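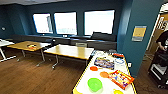
The long window seat at Vevier House, April 4, 2026

How to make a timeline from an old criminal case file

By Kulap Wattanapong

When I started to read old case files, I read them from the first page to the last page, like a novel. It was a mistake. A case file is put together in the order in which papers arrived at the office, and this has little to do with the order in which things happened. I will explain the method I use now. My example is the Drandance warehouse robbery, a closed case from Prukomeo with a file of 1,161 pages.

What you need

Index cards (I used 100 for Drandance and then had to buy more)
A pencil, a rubber and two coloured pens
A street map from the same period as the crime
A notebook only for questions

A spreadsheet is also fine. I prefer cards for the first stage, as I can move them on a table and see the gaps between them.

Step 1. Make a list of the papers

Before you read anything carefully, write down what is in the file: statements, police notebooks, letters, receipts, maps, court papers. Give each paper your own short number and also note the official page number. In this file there were 68 witness statements, but some persons gave more than one. Mark these already now. A second statement is often more interesting than the first.

Step 2. Separate two kinds of date

Each statement has the date when it was written and the date of the event it speaks about. Use one colour for each. The Drandance robbery happened on a night in November, but the baker from Reuter Street gave his statement much later, when the newspapers had already printed the story. So his memory could be mixed with what he had read. If you write only one date on the card, you lose this.

Step 3. One event, one card

Write the time at the top left, the place at the top right, and one sentence in the middle. At the bottom put the number of the paper. Don't write "suspicious man seen in street". Write who saw him, from which place, and which words the witness used.

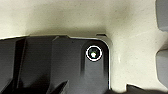
Witness words need special care, and most of all the words for colours. Copy them exactly and do not correct them to agree with each other. In the Drandance file one witness speaks of a black van and another of a dark grey van, and for a long time I kept two vans in my timeline. Look at the plastic part in the photograph: it is deep black in the shadow and charcoal grey where the light falls on it, and it is one object. A street lamp can do the same to a van. Now I keep both words on the cards, join the cards with a clip, and write "same van?" in pencil.

Step 4. Mark how sure the time is

Times in statements are of very different quality. A till receipt or a station log is strong. "After supper" is weak. I use three signs:

A full circle for a time from a machine or an official record
A half circle for a time a person took from a clock
An empty circle for a time that somebody guessed

Put the cards with the full circle on the table first. These are your fixed points, and you should not move them because another story becomes nicer. Then put the half circles between them.

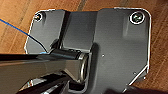
The empty circles come last, and many of them can go in more than one position. Leave them a little to the side. With Drandance, the night watchman's "late, maybe midnight" could stand before or after the telephone call, and the whole question of who opened the side door depends on it. I still have this card at the side.

Step 5. Check the distances

Take the map and measure the way between each two places where the same person was seen. One suspect was said to be at the railway bridge and then at the warehouse gate, which is 700 metres on foot. This is easy in ten minutes and hard in two, if he carries something heavy. Remember also that streets change. Two of the lanes in the police sketch do not exist today, so a modern map on your phone will give you a wrong answer. 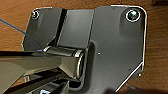 Step 6. Write it out

Only now I type the timeline. I use four columns: time, event, source, and sign from step 4. I keep my own ideas in the notebook - never in the table. If you later share your work, other readers can then follow each line back to the page and disagree with you.

When names of living persons appear, use initials in any version that leaves your house. Also ask the archive what you are allowed to copy, as the rules can be different for statements and for court papers.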